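Picking Up After Us: How Close Are the Machines?

The question reaches the Torneck Institute most often from people who have no interest in robots. They want to know when a machine will clear the floor. Carys Humphreys, who directs the household tasks program at Saltcombe, gives the same reply each time: some of it now, most of it later, and the small things last.

Her caution has a basis. During the program's most recent trials, which ended in April, machines were given 899 separate attempts at tidying work in furnished rooms. They completed 719. Large, soft objects such as cushions and folded towels gave little trouble. Flat objects accounted for the greater part of the failures.

A puzzle piece is a fair test of the difficulty. A person slides a fingernail under one edge and lifts without thought. A gripper with two fingers must come down at the right height, close on a very thin edge, and hold on without pushing the piece away. If the floor is soft or patterned, the fingers may press into it before they meet the piece at all.

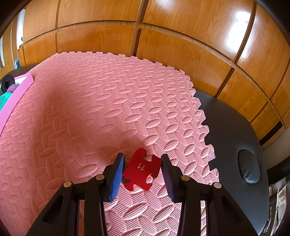 A two-finger gripper with blue pads, open around a red puzzle piece on a foam mat.

Pranab Jayawardena, an engineer with the program, considers the pads as important as the software. "We spent years on seeing the object," he said. "Touching it properly has taken longer."

Shop floors present a different picture. At the Pultstead packing plant, where parts arrive in known trays and in known positions, a single arm handles more than 2,000 items in a shift. Glenys Ruddock, the plant's operations manager, does not expect the same arm to manage a family room. Her staff still sort returned goods by hand — a task that changes with every box.

The institute will extend its trials to 43 homes in the coming year. Participants will be asked to leave their rooms as they are on an ordinary evening, toys included. Ms. Humphreys has asked that flat and very small objects be scored separately, so that good results with cushions do not hide poor ones elsewhere.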